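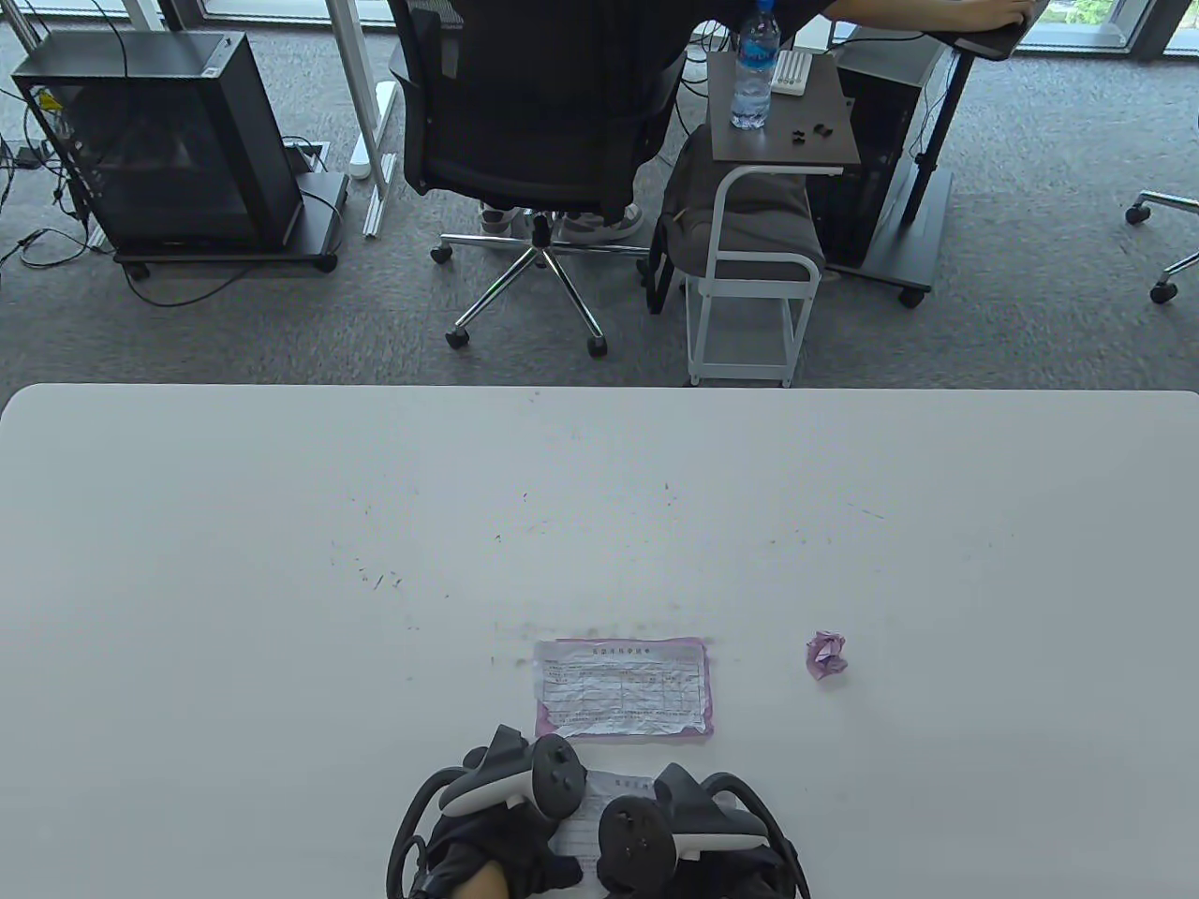
Figure 3. A wrinkled paper form with a printed grid, laid flat on a white table, beside a crumpled ball of pinkish-purple paper.

4.2 What people do with the forms they are given

Paper forms are easy to overlook in studies of record keeping, and we think this is a great shame! The delivery slips in our collection turned out to be the richest source we had. Of the 815 slips gathered from the two market towns, Mellus and Pevham, 349 carried some kind of handwriting outside the printed boxes. Shopkeepers used the margins for sums, names of drivers, reminders about unpaid balances and, in one delightful case, a recipe for lentils.

The printed layout had little to do with how the slips were used. Traders in Mellus filled in the top rows and left the rest blank, while those in Pevham often turned the sheet over and wrote on the back. Tsegereda Ambaye, who coded the Pevham material, found that a slip with writing on the back was usually kept longer than one without. This fits the argument made by Kahsay and Dinsa in their earlier work on grain receipts — a form becomes worth saving once somebody has added to it.

Folding also deserves more attention than it has received. We recorded 16 folding patterns, and 5 of these appeared in only one town. The Woldemariam wholesale store had a pattern all its own: thirds, then a single fold across, so that the customer's name faced outward in the drawer. Two former clerks described this to Tsehay Gebretsadik in separate interviews, and both showed her how to do it without being asked. We were thrilled to find the same creases on slips from a store across town that had hired one of them.

Crumpled slips were harder to code. Creases from a pocket and creases from a fist look much alike after a few months in a box, and our two coders disagreed on them more often than on anything else. We therefore left crumpling out of the main comparison and return to it in Section 5, together with the Murkon slips, which arrived in March after the coding was finished.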